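The Flarnix open day was the first one I've been to where visitors could pick what the robot worked on, and that alone made the drive out to Mevport worth it. I went to look at their tabletop arm kit, which I'd been circling since last September, and I came home with four pages of notes and a slightly stiff neck from leaning over tables all afternoon.

Short version for anyone in a hurry: I liked it a lot. It's a good kit for a small lab or a classroom, it's slower than I hoped, and the software is the best part. Long version below.

## The day itself

Entry was free if you signed up ahead. The demos ran in the old Sequeira building, up on the second floor, and there was a real effort to keep groups small (mine had 3 people in it, counting me). You got a slot at a table, a short talk, and then as much time as you wanted until the next group came up the stairs. Coffee was downstairs and not great. Parking was fine.

Our table was run by Arnaldo Aguiar, who works on the grasping side and was clearly having a good time. He talks fast and answers the question you asked, even when the answer is "it can't do that yet." I asked him plenty of those.

## What the kit does

The idea is simple enough. You get the arm, a two-finger gripper, the controller and the Samano software, and you teach it to pick things up and move them around. You can guide the arm by hand through a motion and save it, or you can mark a target on the laptop and let the software plan its own way in. Most of the day was the second kind, on a table of kitchen things and toy food, and I was happy about that. I've seen enough robots stack cubes. A colander is a much meaner object! It's wide, it's full of holes, and the part you want to hold is the thin edge going around it. 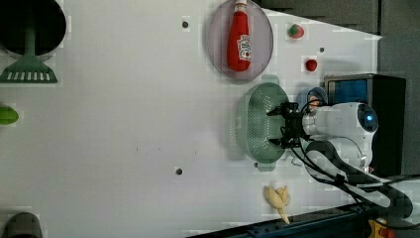 *Gripper open over the green colander, with the plate and the ketchup bottle waiting their turn.*

I watched the colander routine several times over and it got the rim on all but one try. On the miss, one finger came down too far inside and pushed the thing sideways a bit. The arm stopped, backed up and had another go without anyone touching the laptop, and I think I enjoyed that more than the clean grabs. Arnaldo let me nudge the colander to a new angle between runs and the arm adjusted for it. When I turned it nearly a quarter of the way around, the planning step took noticeably longer, but it still got there.

The ketchup bottle was up next. It grabbed the bottle across the body, lifted it a few inches and set it back on its side without dropping it. Then one of the other people in my group asked for the toy banana, and that took three tries and a round of applause. Those spread-out fingers give the software a lot of bad choices.

## Things I liked

**Hand guiding.** You press a button, the arm goes light, and you can push it where you want it. I've used arms where this feels like moving a fridge. On this one I could do it with two fingers, and the saved path played back very close to what I'd shown it.

**The software.** Samano shows you where it plans to put each finger before it moves, and you can drag the plan around if you disagree. I was making sensible changes inside ten minutes, and I'm no programmer. There's an undo, too — a real one that goes back more than a single step.

**The noise, or lack of it.** We talked at normal volume the whole time the arm was running.

**The manual.** They had a printed copy out on a side table. It's 149 pages with an index, and I looked up "gripper, replacing pads" and found it on the first try.

## Things I'd change

Speed is the big one. The demo arms were set slow for visitors, and Arnaldo turned ours up for a minute when I asked. It was better, but I still wouldn't call it quick. If you need to move a lot of parts in an hour, look elsewhere.

The cables could use some thought as well. They loop out from the arm and lie on the table, and I kept picturing myself catching one with a sleeve. A couple of clips would help. I said so on the feedback card.

The last gripe is the spare parts list. It's long and well organized, but the parts go by number only, with no drawings. I wanted the softer finger pads for my own use, and I had to ask someone to learn that they're part 908. A little sketch beside each line would do the job.

## Price and what you get

The kit was quoted to us at $800 a month on a lease, with the software included. Buying outright depends on which gripper you take, and I didn't get a firm figure. Training is one day on site. You'll need a solid table of your own and a laptop.

## Would I get one?

For our workshop, yes, and I've already asked about a trial. We run evening classes where people want to try something and see it respond right away, and this suits that very well. I'd want to bring in our own awkward objects first (we have a whisk that has beaten every gripper I've put it near).

If you can get to one of the open days, take something from your own kitchen drawer. They were glad to try whatever people pulled out of their bags, and the woman after me had brought a garlic press.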